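Progress Report to the Shevchuk Fund
Grant period: second reporting interval
Prepared by: Lesia Dovhaniuk, Program Coordinator, Atetti Center for Assistive Robotics
Submitted: Thursday, October 25, 2018

1. Purpose of this report

The grant agreement asks the Center to report separately on each public activity carried out with Fund support. The present report covers the open day held at our Grargate site, including the demonstrations, the response of visitors, and the related spending. Technical results from the laboratory work will follow in the annual report.

2. Organization of the open day

The open day was planned in June and approved by the director, Vira Mykhailiuk, as part of the outreach plan attached to the original application. Visitors were received in groups of no more than 15 and were taken first to the lecture room, where Severyn Nazarenko gave a short introduction to the two-armed robot and to the food handling tasks chosen for the current year. Each group then moved to the demonstration area.

Stepan Boiko was responsible for safety throughout the day. Visitors were asked to stay outside the marked area while the arms were powered, and a member of staff remained within reach of the stop control at all times. No incidents were recorded.

3. The demonstration

The main demonstration was the table task, in which the robot works with baked goods and a bowl on a low table. The task was selected for the open day on the advice of Nazar Hutsuliak, who noted that visitors from care homes would recognize it from their own daily work. Breads and pastries differ in shape and surface, and a hand that grips one safely may crush or drop another.
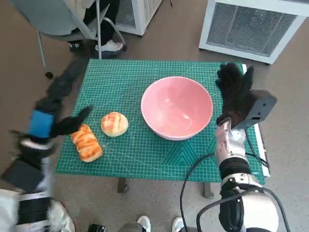 Each run was limited to 6 minutes so that time remained for questions. Staff explained the steps aloud and told visitors in advance that some attempts would fail. Several did, mainly during the first group, when an arm approached too quickly and the run had to be started again. The approach speed was lowered before the second group came in, and the later runs went more smoothly. We consider it right to report this plainly, as visitors themselves raised it in their comments.

Questions dealt mostly with cleaning, noise, and the amount of supervision a system of this type would need. Representatives of the Rallard residence asked whether the hands could be covered for hygiene reasons. We do not yet have a tested answer — the matter has been added to the work plan for the next period.

4. Visitor response

Comment forms were returned by 20 visitors. Most described the demonstration as clear, and a number asked for more time at the table and less in the lecture room. Two forms mentioned that people at the back of the group could not see the hands well. A raised viewing step will be provided at the next event.

5. Use of funds

Spending on the open day came to $1,741, covering printed materials, floor marking, refreshments, and transportation for the Rallard group. The amount is within the outreach line of the approved budget, and no transfer between lines is requested. Receipts are held at the Grargate office and can be supplied on request.

6. Next steps

A second open day is proposed for the coming period, with a shorter introduction and longer table sessions. Mr. Boiko will revise the safety notice before invitations are issued. The Center asks the Fund to confirm whether it wishes to send a representative, so that a place can be reserved in the first group.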